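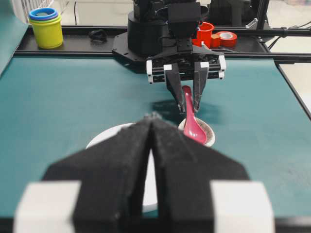 Station Diary, Bench Two
Domano Handling Laboratory
2024-08-12

The two-arm tableware work resumed this morning under the revised bench rules. The revision was agreed in April and has been in force at Bench One since then; this is the first full day on which Bench Two has been held to it. I am recording the day at greater length than usual so that the next review has something to work from.

Opening checks were completed before the arms were powered. Both emergency stops were pressed and released, and each press was entered on the sheet separately. Under the old practice one entry covered both, and the auditor from Fistora was right to object to that. Finger padding was inspected on both grippers. The rule now says padding is to be replaced when the surface is torn or when a fingertip shows through it. A fuzzy surface alone is not grounds for replacement, and I passed both pairs.

The task for the day was the place setting with the plate, the small bowl and the pink soup spoon. One arm handles the spoon at the bowl while the other waits over the plate with its fingers closed. The rule on waiting is the one that has caused the most discussion. It says that an arm with no task in hand shall hold still, fingers closed, and shall not be moved until the other arm has released its object or lifted it clear. Operators coming from the Stokov line are used to moving both arms at once and find this slow. It is slow. We lost time on it all morning, and I have noted the loss without recommending a change.

The spoon is to be held by the handle only. Section 4 of the rules is plain on this, but it does not say how far along the handle, and two operators on the same shift gave me two different answers. I have asked for a sentence to be added. My own preference is for a grip that leaves the whole bowl of the spoon free, with the fingers pointing down, and that is how I had it done for the rest of the session.

Items not in use were the subject of a longer conversation. The rules require that the mat hold only what the current task needs. They do not say where everything else is to go, and at Bench Two it goes on and behind the back rail: the nesting cups at the left, and the red cup, the block and the roll of red tape near the second arm. Nothing in the text forbids this. I would nevertheless like the rail treated as part of the working area, because the arm passes close to it, and tape in particular has no business there during a run. I have written this up as an observation, which carries no deadline, and not as a finding.

Cables were checked at midday. The written requirement is that a cable shall be secured at both ends and shall not cross the mat. I found no fault to enter.

The run log stood at 619 at close, counting from the start of the tableware series, with 114 added today. The target for the series remains 2,000. The threshold for releasing a set to Chan is 85 percent of runs accepted on first review, and no figure for today will be available until the reviewers have been through it. I have reminded the shift that a run stopped by hand is to be kept and labeled as stopped. Deleting it is a breach of the rules even when the cause was trivial, such as a plate set down too near the bowl.

One correction to the previous entry. I wrote that the gripper speed limit applied only when a person was inside the marked line. It applies at all times during setup - the marked line matters only once a run has begun. The sheet at the bench has been amended and initialed.

Remaining for tomorrow: the handle sentence for Section 4, a proposed wording on the back rail, and a second copy of the stop sheet for the evening shift, who have been sharing ours. Arms parked and power off at the end of the day shift. Key returned to the cabinet.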